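Search this site Go

In defence of plates that do not match

When I moved to Larside, my aunt gave me a full dinner set, 34 pieces, all white. I was grateful, and I used it for 5 years without looking at it once.

Now I buy single plates, mostly at the Yule Street market, and I think everybody should try it. A plate with a slogan or a sunburst on it has some character. It also teaches you the careful habit of clearing a table slowly, one plate at a time, into a plastic tub. With a matching set we make a high pile and hurry to the sink. With odd plates the pile is never steady, so we take our time.

Some friends say a mixed table looks poor. I do not agree — it looks like somebody chose each thing. And when one plate breaks, the set is not spoiled, for there was no set.

My only rule is that the plates should be round. I admit it is a strict rule.
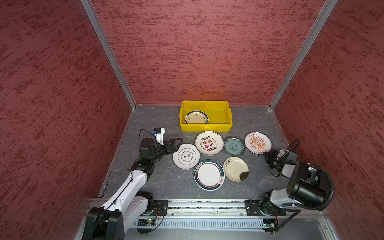
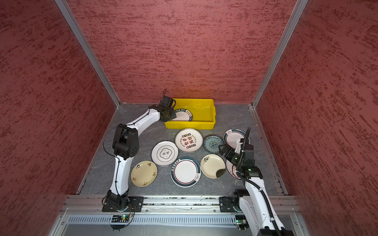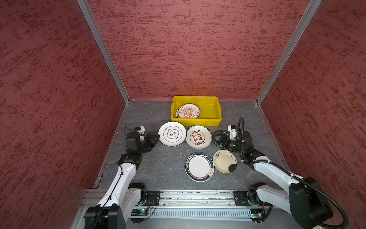 Round plates and the yellow bin, in all three pictures.

Contact | © Larside Letters | Back to top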